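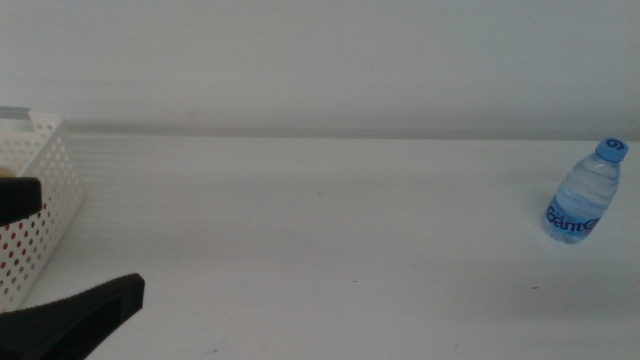
Forums > Shop Floor Talk > Automation > Mandness packing cells, who has them?

blandine_j
So we got two of the Mandness arms on the kitting line at my place and I'm curious how it's going for anyone else. I've been packing sample kits for years. One bottle of water, one snack, one leaflet, lid on, next. Now the arm does the picking out of the basket and I do what they call "exceptions," meaning whatever it drops or refuses.

First week I loved it, my shoulders loved it even more. Now I'm not so sure. I stand there a lot. I used to chat with Colette across the table the whole shift and now she's over in returns and I've got a screen that beeps at me. Pay is the same, before anybody asks. Is this just the settling-in part or is this the job now?

c_maillard
Ha, hi from returns! I miss you too but I do NOT miss the bottles. You're forgetting December, when we did 3481 kits and you had tape on three fingers.

blandine_j
OK fair. The tape was bad.

darell_nights
We've had ours since spring. It's the job now, sorry. What changed for me is that the day got longer in my head even though the hours are the same. When your hands are busy you don't look at the clock. I asked to learn the teaching side (showing the arm new items, fixing its grips) and that helped a whole lot. Ask before they bring in someone from outside to do it, that's my advice.

albane.p
Going to disagree with Darell a little. The teaching side is great if your supervisor lets you do it on the clock. Mine handed me a 224 page manual and said have fun. I read it at home for two evenings and then thought, hang on, who's paying me for this? If they want a technician they can pay a technician.

darell_nights
Did you ask for the pay grade though? I did and got it. Took a while and one very awkward meeting.

albane.p
I asked. They said "let's look at it next year." So no.

Huguette L
Team lead here, so go ahead and throw things. From my side the arms were never about cutting people. We couldn't fill the early shift, period. I had a posting up for months and got 2 applications, and one of those was for a different company. Where we did mess up is that we told everyone what the machine would do and never sat down and said what the people would do. I'd do that part first if I could go back.

@blandine_j ask for rotation. Half shift on the cell, half somewhere with other humans. We switched to that and the grumbling went way down (mine included).

albane.p
"Never about cutting people" but how many are on your line now compared to before?

Huguette L
Fewer. Three left and I didn't replace them. I won't pretend that's nothing.

albane.p
Thanks for saying it straight.

blandine_j
Rotation sounds like something I could really bring up. Darell, what do you practice new items with? Ours hates anything clear and shiny.

darell_nights
Plain water bottles, same as everybody! Clear plastic on a white table is about the meanest thing you can give it. Put it back near the wall, let the arm go over from the basket, then move it and go again. I do it at the start of shift with a coffee. If it can handle that, your snack packs will feel like a vacation.

blandine_j
Trying that tomorrow. And I'm asking about rotation, Colette you're my witness.

c_maillard
Witnessed. Come to returns, we have a radio.

Comments (3)

ines_pons: We run the Isureck ones at Aubert and it's the same story, right down to the beeping. You can turn the beep down in settings, by the way. Took us months to find it.

kitline500: Rotation only works if the other station isn't worse. They rotated me onto the baler.

Huguette L: Okay, the baler is cruel. Ask for labels.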